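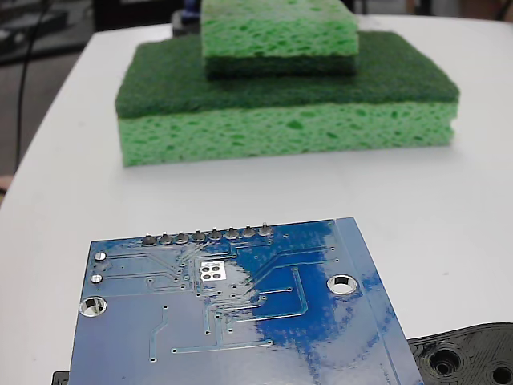

The lanterns go up along the river in Vurkgate at 9 p.m., and Mechthild Gruber has been waiting for them since last August. She runs the town's end-of-summer street fair, now stretched to two evenings, and she can hardly talk about it sitting down.

"We had 40 booths last year and I thought that was plenty," she says. "Now it's 119! I keep walking the route to see where they'll all fit."

They'll fit, she says, if Mill Street closes to cars by noon. Food will be at the bridge end, with crafts and plants up by the church - and the Cârstea family's plum dumplings get the corner by the fountain again, which will please anyone who stood in that line last summer.

Music is the part she lights up over. Stistura, a brass band that plays mostly wedding tunes, opens both evenings from the library steps. "You can't stand still near them. My mother is 84 and she danced until her shoes hurt." 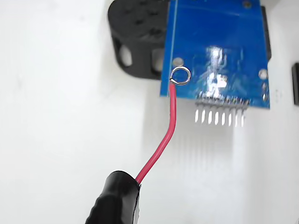
For the kids

Children's games move to Inach Park this year, where there's shade and a proper restroom. Sack races start at 4 p.m., face painting runs until dark, and the lantern workshop has paper and wire for 1,000 lanterns.

"Come early for that one," Gruber says. "Bring a child or don't, we'll let you make one anyway."

Entry is free both evenings. Parking is behind the school, and the footbridge stays open until the last lantern is down.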